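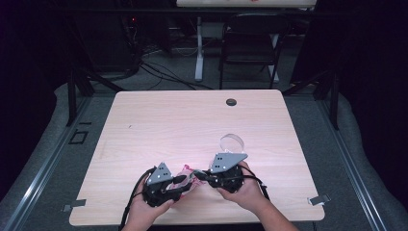 Itport Duo : dix semaines avec les pinces à main de Bruston

J'attendais ce kit depuis que Bruston en avait montré une première version en septembre, et j'avais un peu peur d'être déçue. Les pinces à main pour enregistrer des démonstrations, j'en ai essayé plusieurs, et la plupart finissent dans un tiroir parce qu'on a mal au poignet après une demi-heure ou parce que le logiciel perd une main sur deux. L'Itport Duo, lui, est resté sur la table. On s'en sert presque tous les jours à l'atelier Gastine, à deux ou trois personnes qui se relaient, et je crois que je peux maintenant en parler sérieusement.

Ce qu'on reçoit

Une paire de pinces, gauche et droite, deux câbles, un boîtier de synchronisation, un sachet de doigts de rechange et une notice de quatre pages en anglais. La traduction française est annoncée, je ne l'ai pas vue. Tout arrive monté sauf les plaques supérieures, qu'il faut visser soi-même. Comptez dix minutes si vous avez la bonne clé, beaucoup plus si vous la cherchez (elle est collée sous le calage en mousse, j'ai mis un temps fou à la trouver).

Ces plaques triangulaires percées, je les trouvais encombrantes sur les photos du fabricant. À l'usage c'est la meilleure idée du kit. On y fixe ce qu'on veut – un marqueur, un capteur, une petite caméra – et on peut tout retirer ensuite sans toucher au mécanisme. Mon seul regret, c'est que l'angle est fixe. Une inclinaison réglable, même à deux crans, m'aurait évité d'imprimer une cale.

La prise en main

C'est là que Bruston a vraiment travaillé. La gâchette est douce, la course est longue, et on sent très bien le moment où les doigts se referment sur quelque chose. Je ne parle pas de retour d'effort motorisé, il n'y en a pas : c'est purement mécanique, la main transmet directement, et pour moi c'est un énorme plus. Au bout d'une séance on oublie presque l'outil et on recommence à penser au geste !

Les objets rigides ne posent aucun problème, mais ce n'est pas avec eux qu'on juge une pince. Je l'ai surtout testée sur du souple : emballages froissés, sachets à moitié vides, chiffons, papier de soie. Attraper un sachet à deux mains, le tendre, le faire passer d'un côté à l'autre, le poser sans qu'il reste accroché aux doigts... tout cela marche, avec un petit temps d'apprentissage. Les premières fois je serrais beaucoup trop fort. Les doigts noirs ont une bonne adhérence et ne marquent pas le plastique fin.

Les petites pièces plates sont plus pénibles. Un couvercle transparent posé à plat sur la table, par exemple : les doigts sont un peu épais au bout, il faut pousser la pièce jusqu'au bord pour passer dessous. Minoru Wada, avec qui je partage le poste, a limé une paire de doigts de rechange en biseau et ça va nettement mieux. On a gardé les siens sur la pince droite.

Les câbles

Bon, parlons-en. Le Duo est filaire et le restera, d'après Bruston. Je comprends le choix : pas de batterie, donc des pinces plus légères, et une synchronisation entre les deux mains qui ne bouge pas. N'empêche qu'il faut apprendre à vivre avec. Je laisse maintenant chaque câble pendre en boucle vers l'extérieur, jamais entre les deux pinces, et je garde du mou. Quand on croise les bras pour aller chercher un objet du côté opposé, ça tire un peu sur la prise. Une sortie coudée réglerait l'affaire.

Il faut aussi une table qui ne bouge pas du tout. La première semaine, le plateau glissait d'un rien à chaque appui et les trajectoires étaient bonnes à jeter. Fixez-le avant de commencer.

Le logiciel

Il s'appelle Maldonado, il est fourni avec le kit et il fait peu de choses, mais il les fait bien. On démarre, on enregistre, on arrête, on étiquette. L'écran affiche l'ouverture des deux pinces en direct et signale tout de suite un signal perdu. J'adore la fonction de reprise : une pression longue sur la gâchette gauche et le dernier essai est marqué comme raté, sans lâcher les outils ni aller au clavier. Nous avons dépassé les 3 000 démonstrations et je n'ai perdu aucun fichier.

L'export est moins glorieux. Au-delà de 1 000 séquences dans un même projet, la liste devient lente, le tri par date met un moment à répondre et j'ai fini par découper mes projets à la main. La mise à jour du 1er avril a corrigé l'affichage des accents dans les noms de tâches, merci, mais pas cette lenteur.

La fatigue

Question qu'on me pose souvent. Les pinces sont légères pour leur volume, mais le poids est devant, et après une bonne heure je le sens dans l'avant-bras droit. Travailler assez bas, les coudes près du corps, aide beaucoup. Je fais des séries de 10 essais puis je pose tout. Les petites mains (j'en fais partie) auront intérêt à avancer la sangle au maximum dès le départ, le réglage d'usine est prévu pour plus grand.

Ce que j'aime

Le toucher, franchement excellent sur les objets mous
Les plaques de montage, solides et bien percées
La reprise d'essai à la gâchette
Les doigts qui se changent sans démonter le reste

Ce que j'aime moins

La sortie de câble droite
L'épaisseur des doigts d'origine
L'export sur les gros projets
Le sachet de rechange, un peu maigre pour un usage quotidien

Pour qui ?

Si vous enregistrez des manipulations à deux mains et que vos objets se plissent, se froissent ou se déforment, foncez l'essayer, Bruston prête des kits de démonstration sur demande. Pour des prises simples à une main, le modèle Solo devrait suffire, il utilise les mêmes doigts. Je ne l'ai eu en main qu'une après-midi, donc je n'irai pas plus loin à son sujet.

De mon côté je garde le Duo, et j'ai commandé un deuxième jeu de doigts que Minoru a déjà promis de passer à la lime.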